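Brundska Stacked Laundry Column

The Brundska column is supplied by Hultier to residences, guest houses and small care facilities that require complete laundry equipment within the floor space of a single machine. The washer and dryer are finished in white and are delivered with the stacking kit already matched to both units.

Doors and Access

Each machine has a round front door with a glass window. The lower door opens fully to the left, so that a basket may be placed on the floor directly below the opening and the load lowered straight into it. The lower drum is perforated stainless steel, with a gray rubber gasket at the opening.
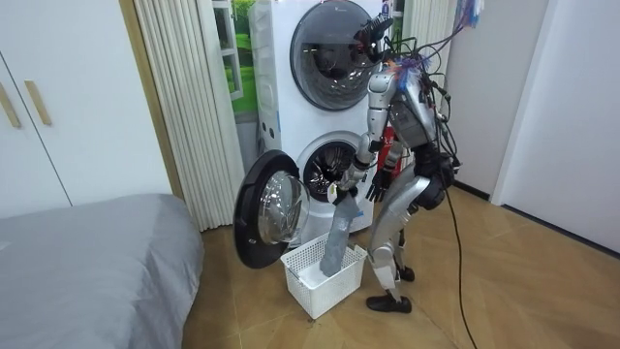

Recommended Basket

The Pichon floor basket is offered as an accessory to the column. It is made of white plastic in an open lattice pattern. Baskets are sold in packs of 2.

Installation

The column must stand on a level, hard floor, such as tile. Curtains and other hangings should be kept clear of the door swing. Installation by the Nadau service department includes leveling, connection and removal of packaging. The customer is asked to confirm the width of all doorways before delivery.

Care

Wipe the gasket after the last load of the day and leave the lower door ajar. Clean the door glass with a soft cloth and mild soap. Abrasive powders must not be used on the drum.

Warranty and Ordering

Both machines are covered for 5 years, parts and labor. Accessories are covered for 2 years. Orders received by 5th March will be delivered at the current list price. The revised price list takes effect in July.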